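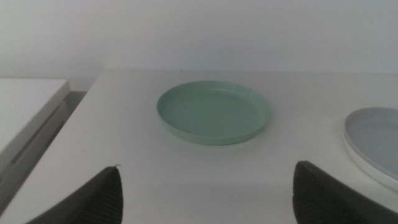 Home Kitchen Money Repairs Seasonal Search

Keeping the household bills from keeping you

Sat 17 June

My system for bills used to be a drawer. Things went into the drawer and, in the fullness of time, other things arrived printed in red. I have since reformed. What follows is what I do now, collected after several readers wrote in to ask, and after my bank, Stockdale Savings, charged me for the privilege of having less money than I thought.

Open the mail standing up. Do it next to the recycling, with a pen in your hand. Anything with an amount and a date on it gets the date circled. Everything else goes in the bin before you can sit down and start reading about a cruise.

Move your due dates. Most card companies and utilities will change the day your bill falls due if you ask, and some let you do it online without speaking to a human. Put the big ones a few days after payday. I spent years treating the 3rd of the month as a natural disaster when a phone call would have made it the 18th.

Keep a cushion and pretend it isn't there. Mine is $200. In my checkbook register, the balance is written down as if that money had never been born. It takes a month or so to build and a certain talent for self-deception to maintain, and I have plenty of the second. If you don't keep a register, a sticky note on the debit card will do.

Turn off overdraft coverage on the debit card. Ask the bank how yours is set up, and ask in writing if you can. A declined card at the grocery store is embarrassing for as long as it takes to put back the good cheese. The fee lasts longer.

Read one full statement a year, every line. I do mine in August, when it is too hot to do anything I'd enjoy more. Last time I found I was paying for 2 streaming services I had never watched, plus a warranty on a dehumidifier that went to the curb long ago. Go slowly and put a check mark by each charge you can explain out loud to another adult.

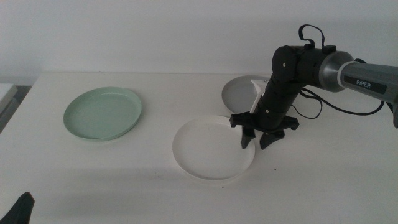 The ones you can't explain go on a separate sheet. Look up the company name exactly as it's printed, because plenty of shops bill under a parent company you've never heard of. Malathi Unnithan wrote to say she disputed a charge from something called Trisico for most of a spring before learning it was her own gym. She has since canceled the gym, so I count that as a win.

When you call to cancel, have the account number ready, write down the name of whoever you talk to, and don't accept the free month. The free month is how they get you. Ask for a confirmation by email and stay on the line until it shows up.

Weigh your autopay. I like it for fixed amounts: rent, insurance, the phone. For anything that wobbles, such as water or electric, I'd rather see the number first and grumble at it. Khairul Lubis in Cimdale had a toilet running quietly in the basement and autopay running quietly upstairs, and the pair of them got along beautifully until he noticed he was out an extra $76.

Buy one accordion folder. One. I own a label maker and a rack of color-coded binders from an earlier period of optimism, and all of it is holding up a fern. The folder needs a slot for taxes, a slot for the house, a slot for the car, and a slot for warranties and receipts on anything with a plug. That makes 4, and the leftover slots will fill themselves with takeout menus.

Shred less than you think. Old grocery receipts can go in the trash whole. Save the shredder for account numbers, Social Security numbers and anything from a doctor. Oil the blades now and then with the stuff made for it – cooking oil goes gummy, and I'll thank you not to ask how I know.
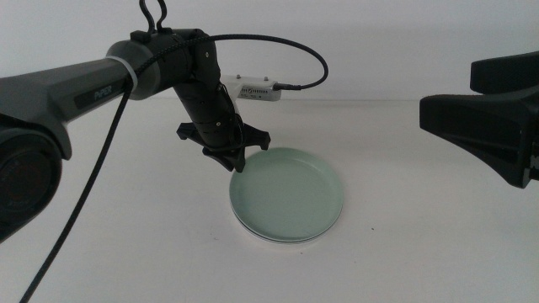 PIPER arm, with its braided black cable.

Pick a bill night and keep it short. Ours is the first weeknight with nothing good on. Paper, pen, calculator, one snack. If two of you share the accounts, both sit down for it, even if one only nods. When the talk turns to who bought the kayak, bill night is over and you can finish tomorrow.

Next month: getting candle wax out of a tablecloth, and what to do when you've made it worse.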